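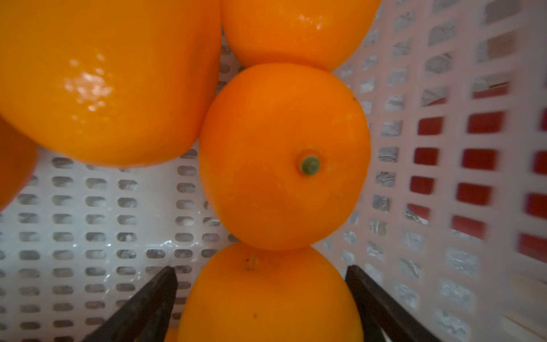
Cell 2, bagging task, July, second half of the afternoon.

Okay, so the oranges and the shopping bags. We kept the Cunora policy exactly as it was trained last week (379 demos, both arms, wrist views plus the fixed one) and I only swapped the action chunk length, from 90 steps down to half that. I wanted to see if the shorter chunks stop it from committing to a bad approach when the fruit is packed in tight against the basket wall. My gut says yes, but my gut also liked the old loss weights!

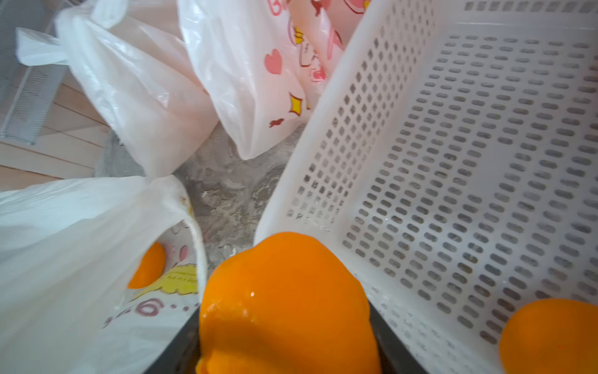
Right between bag and basket, orange in the fingers. One more in the basket, one in the bag.

This is the stretch I care about most. The wrist view is full of orange and the bag opening is off to one side, so the model has to lean on the fixed view for where the opening is. I'm masking the wrist stream at random in the next training run (Heltier config, new branch, please don't merge it yet). 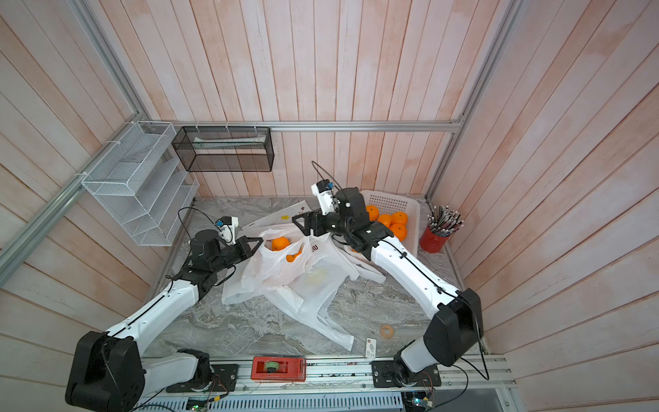 Fixed view, both grippers over the middle, bags in a heap.

Bags are still the hard part. The state estimate from Skallenix treats a crumpled bag as one blob, handles and all, and then the grasp point jumps all over the place between ticks. I put a low-pass on it and the jumping calmed down, but now it lags, ugh. Going to try the Llorente keypoints on the opening instead.

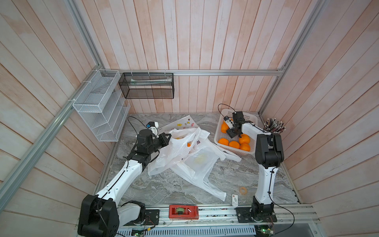
With one arm on the bag and the other on the fruit, the timing between them matters way more than I figured, so I'm logging both gripper commands on the same clock from now on. Episode 498 has a gap in the left arm log, skip it when you compute anything.

To do: rerun with the mask on, 1,000 more training steps first, then compare chunk lengths on the same seeds. Leave the tape where it is, I'm using it to check the fixed view hasn't shifted.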